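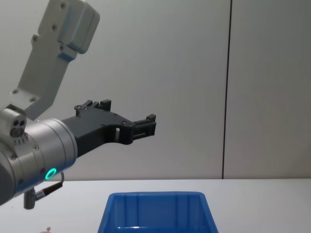

White tabletop and light gray wall.

Home Files Notes Versions Contact

Dernley Tabletop Set: read me first

Last updated: May

Welcome, and thank you for taking the time to open this file before opening all the others. The Dernley Tabletop Set is a collection of short episodes about the ordinary business of a table: putting things on it, moving them over a bit, lining them up, stacking them, and clearing them away again so that the next person can sit down. We have grown very fond of it over the months, and we hope you'll find a use for it that we never thought of.

What you get

There are 3888 episodes in this version, each with a short written note. The notes are in everyday English and say what the job was, such as "put the cup back on the saucer" or "move the napkins closer to the wall." Droretti, the earlier version, had a much stiffer style of note, and a few of those older phrasings are still in there if you go looking. We kept them where the meaning was clear.

The jobs fall into 10 groups. Setting out and clearing away are by far the biggest, with folding and sorting some distance behind, and the smallest group is wiping, which we keep meaning to add to. A full list is in groups.txt, along with the spelling we settled on for each one (it is "set out" and never "lay out," after more discussion than you would believe).

The table and the wall

We went with a white top and a plain wall behind it, and we're still happy with the choice. A pale cup on a white table can be hard to pick out, so please don't be surprised if the dishes group gives you more trouble than the others. Dark napkins and colored lids are much easier going.

When a note says "near," it means the side of the table closest to the viewer, and "far" means the side by the wall. Left and right are also the viewer's. Macapagal, the first set we put together, did this the other way around, so if you're mixing the two, flip the directions in one of them before you start.

How the notes were written

Each note was written by one person and read over by another. Where the two readings didn't agree, we kept both and put a slash between them. That happened 793 times, mostly over small words: is a thing beside the bowl or behind it, is a towel folded or only doubled over? We could have picked a winner each time, but it seemed a shame to throw away a perfectly fair second opinion.

Known problems

Some episodes in the sorting group stop before everything has found its place. They are marked "unfinished" and you may want to leave them out.

"Dish" and "plate" are used for the same thing in the older notes.

The word list runs to around 800 entries and still has a handful of doubles in it, including "lid" and "lids."

Using the set

Unpack everything into one folder and keep the names as they are, as the notes point to the episodes by name. If you write something up, please call it the Dernley Tabletop Set and mention which version you had. Corrections to the notes are very welcome and can go to the Dallcombe desk through the Contact page. Please include the episode name and the wording you'd suggest.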